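Workshop notebook, firearms exhibits bench, Vamgate
29 September 2024

In on a Sunday to clear the backlog from the Cosgrove warrant before the exhibits go back to the store Monday. Quiet building, so I got through more than planned. Notes are mostly for Carmela Aguirre, who has the bench next and will be giving the evidence on the magazines.
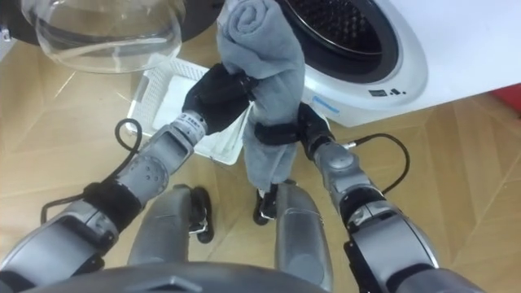
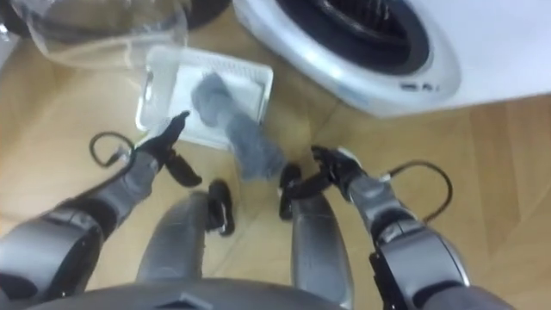
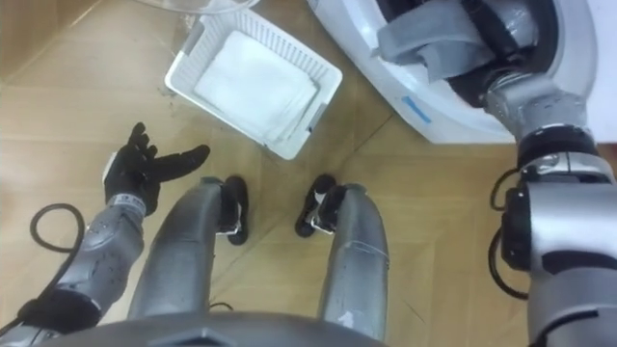

Towel, floor by the washer, washer door end.

Exhibit 23, bolt-action rifle, .22. Arrived in the long Prilemow case, seal intact, seal number matches the sheet. Chamber checked clear at the door and again on the bench. Serial is readable on the receiver but the last two characters are shallow. Took it under low-angle light at both ends and got the same reading each time. No grinding that I can see, just wear and a lot of surface rust. Not sending it for etching unless the registry comes back with no match.

Trigger pull done on the dead-weight set. Five pulls, all close together, values on the sheet. Safety holds. Dropped it from the standard height onto the rubber mat, primed case only, four orientations, no discharge. I would call it an ordinary working rifle in poor cosmetic shape.

Test fire into the water tank. Three rounds, all recovered. The tank pump is noisy again and the basket came up crooked, so the second bullet took a while to find. Worth having someone look at the pump bearing before the next big job.

Loose ammunition from the same address: 188 rounds of rimfire in an ice cream tub, mixed makes. Counted twice, once by me and once on the tray counter, same answer. The property sheet from the search says 186. I have not altered their sheet. Wrote the discrepancy on ours, initialled it and emailed the exhibits officer. Carmela, please don't let these leave until there is a reply in writing — we had the same trouble in August and it took half a morning in court to sort out.

Comparison scope. Left stage is drifting slightly at the higher magnification. Locked it down and redid the first set of breech face images, and threw away the earlier ones from the working folder (they are still in the raw folder, marked). The Clavelent lamp on the right side has reached 3000 hours on its counter and the light is noticeably yellower than the left. Spare is in the second drawer. I left the change for a weekday as it needs the alignment check afterwards and I didn't want to start that at four o'clock.

First look at the cartridge cases from Exhibit 23 against the two picked up in the paddock: firing pin impression is the right general shape, rectangular, same position on the rim. Individual marks are weak on the paddock cases, which are dirty and a bit corroded. I have NOT called it. Needs a clean in the ultrasonic bath and a second examiner who hasn't read this page. If that is you, Carmela, stop before you get to my worksheet and do yours cold.

Log for the bench vise: jaws re-covered with new leather, the old pair were marking stocks.

Photo log is up to frame 559. Card is copied to the server and checked, and I've formatted it. Scale in the last dozen frames is the short one, so don't mix them with the earlier measurements.

To do:
Lamp change and alignment, right side of scope
Written reply on the rimfire count
Pump bearing
Order .22 primed cases, we are down to one box
Second examination, paddock cases
Find out who has the long cleaning rod

Rifle back in its case, resealed, new seal number on the sheet. Ammunition in the separate locker. Both keys signed in at 4.50 pm.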